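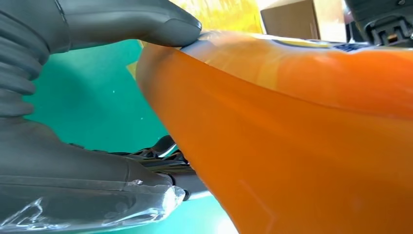 **Packaging and Persuasion, week 6: Why things come in the colors they come in**

Notes to go with Friday's lecture. If you missed it, these will get you most of the way. If you were there and asleep, same.

## Where we left off

Last week we looked at shape, and most of you now can't pick up a shampoo bottle without a small sigh. This week is color, where the evidence is thinner and the consultants are better paid.

The reading is chapter four of the course pack. Skip the part on "emotional wavelengths" unless you need cheering up.

## 1. Three jobs a color does

A color on a product is usually hired for one of these:

- **Finding.** You can spot the thing on a shelf, in a drawer, at the bottom of a bag.
- **Sorting.** You can tell it apart from its siblings. Think of decaf, or the cap on skim milk.
- **Flattering.** It makes you feel like the sort of person who buys it.

Designers like to say all three happen at once. Sometimes they do. More often one job was planned and the other two got written up for the awards entry.

## 2. The Dalcombe case

Dalcombe sold kitchen storage in white, and had done so for as long as anyone there could remember. Then a new marketing manager, Iara Quiroga, asked why, and was told that white was "neutral." She pointed out that it was also invisible in most kitchens, which tend to be white already.

Her team put the same set of containers into test stores in four colors. Over the trial they sold 1501 sets, and 436 of those were orange. White, the house favorite, managed 300. The rest split between green and a gray that the catalog called "Thunder Oat."

Before you write "orange sells" in the margin, look at what else was going on:

1. The orange sets were new, and shoppers look at new things.
2. In most of the stores they sat at the end of the row, which is prime real estate.
3. White customers (the term used in the report, and I wish it weren't) often owned a set already.

So what did Dalcombe learn? Something about orange, something about shelf ends, and something about how nice it is to have a number for the slide. The board heard only the first part. The whole range went orange by December, and sales settled back down to where they had been – on an all-orange shelf, orange is the new white.

## 3. Clear, cloudy and in between

Tint is a separate choice from color, and a sneakier one. A see-through tinted package makes a promise ("look, nothing to hide") while quietly changing how the contents look. Amber glass makes flat beer look thoughtful. Blue water bottles make tap water look alpine.

Vollora, the bath salts people, ran into trouble here. Their salts were pale green, the jar was pale pink, and together they came out the shade of old dishwater. It took the company two seasons to notice, and the fix was a bigger label.

Rule of thumb: test the tint with the product inside it. You'd think this wouldn't need saying.

## 4. Naming

Nobody buys "medium brown." In the naming exercise I gave last year's class, I got back 83 names for one beige, and I still have them, for the bad days. "Kong" was suggested for a dark brown and I'd defend it. "Skater" was also suggested for the beige. I have never found out what it means and the student has graduated.

A good color name should:

- be sayable out loud to a store clerk without blushing
- give at least a hint of the color
- survive being shortened on a receipt

Check that last one carefully. "Classic Assorted" has been shortened in ways I won't print here.

## For next week

Pick one product you own and bought partly for its color. Write one page on which of the three jobs the color is doing, and for whom. "I just like it" is a fine place to start and a poor place to stop.

Bring the object if it fits through the door. Last term somebody brought a canoe.

Short readings on shelf placement are in the shared folder. The quiz will cover sections 1 to 3 only, so please stop memorizing beiges.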